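Sacos Timness com fecho vermelho: dois meses a arrumar legumes de brincar

Por Gonçalo Gouveia

Comecemos pelo problema, que cabe numa frase: os legumes de brincar reproduzem-se. Entra em casa uma cesta com meia dúzia de peças, oferecida por uma tia com boas intenções, e em maio há tomates atrás do radiador. Cá em casa vivem dois conjuntos diferentes, um herdado e outro comprado num momento de fraqueza, e ambos passaram anos num saco de plástico branco de supermercado, esse clássico da arrumação portuguesa. O saco branco tem virtudes. É grátis, aceita tudo e faz um barulho que avisa a casa inteira de que alguém foi buscar a cenoura às sete da manhã.

Foi por causa do barulho que comprei os sacos transparentes da Timness. A embalagem traz vários tamanhos e fiquei com os médios para a brincadeira; os pequenos foram para a cozinha a sério, onde guardam coentros e remorsos. São de plástico transparente, com uma risca vermelha no fecho. A risca parecia-me enfeite. Ao fim de uma semana mudei de opinião, pois uma criança de quatro anos encontra o vermelho e puxa por ele sem pedir ajuda. Fechar já é outra conversa. Fecha até meio, declara a obra concluída e vai-se embora, deixando o resto da empreitada ao encarregado de educação.

O plástico é mais grosso do que eu esperava e aguenta bem ser arrastado pelo corredor. Ganha vincos depressa, sobretudo junto aos cantos, e os vincos não saem. Tentei alisar um com um livro pesado em cima durante a noite. De manhã tinha um saco com vincos e um livro ligeiramente empenado. Quem precisa que as coisas pareçam novas deve comprar uma caixa e não emprestar a caixa a ninguém.

A capacidade é o ponto fraco. Os fabricantes de sacos imaginam um mundo de coisas chatas: folhas, bolachas, bilhetes de comboio. A cenoura cá de casa é gorda em cima, afunila para baixo e não colabora com ninguém. Metida ao alto, impede o fecho. Deitada, empurra o resto das hortaliças contra o canto, onde ficam com ar de passageiros do metro em hora de ponta. A solução foi dividir o conjunto por dois sacos, um para as peças compridas e outro para as redondas. O sistema durou uma tarde, mas foi uma tarde bonita.

Experimentei também as alternativas. O saco de rede da Hitemex deixa respirar os brinquedos, coisa que os brinquedos nunca me pediram, e tem um cordão que acaba sempre com um nó impossível. A caixa Andia é a melhor das três para quem tem prateleira livre. Nós não temos. O meu vizinho Helmut Hinrichs jura por um cesto Sperling com tampa e mostrou-mo com o orgulho de quem apresenta um neto. É bonito, sim senhor, mas não se vê o que está lá dentro, e eu conheço a minha clientela: se a cenoura não estiver à vista, despeja-se tudo no chão até ela aparecer.

É aí que os Timness ganham. Vê-se o conteúdo de fora, escolhe-se o saco certo e espalha-se pela mesa apenas metade da horta. Na hora de lavar, água morna, um pouco de detergente, pendurar aberto na torneira. Secam devagar por dentro e convém não ter pressa, sob pena de a fruta ganhar um perfume próprio.

Quanto ao fecho, um dos meus já perdeu firmeza numa ponta, depois de ter sido usado como trenó por um urso. Os outros continuam direitos. Não sei se a garantia cobre ursos e não tive coragem de perguntar.

Volto a comprar? Volto, no tamanho acima, se o encontrar. Dou-lhes quatro estrelas em cinco, e a que falta fica com a cenoura. O saco branco, entretanto, continua ao serviço: recusei-me a deitá-lo fora e ele recusou-se a ficar vazio. 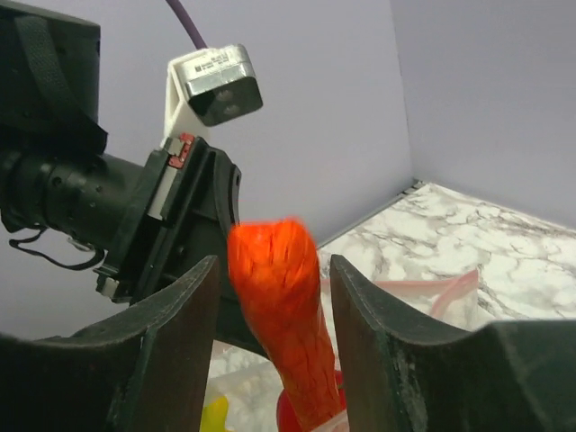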